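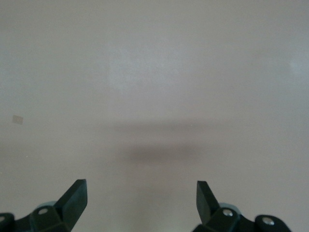

Wrist cameras should be checked before every shift, and at Nedholm we still do it once a week. I think that is a mistake. The check takes six minutes. You clear the surface, open the gripper, and look at one picture. Glare from the overhead light shows up as pale patches, and the gripper's own shadow lies as a dark smudge ahead of the fingers. Both can fool the part finder if they move after someone bumps a lamp.

Pao-chu Hsieh argues that a daily check wastes time on a cell that rarely drifts. She has the log on her side, mostly. But in August we scrapped 324 Cartwright brackets over a lamp that had been turned, and the weekly check was four days off.

Lorraine Ashby has already added it to the night sheet. Days should do the same.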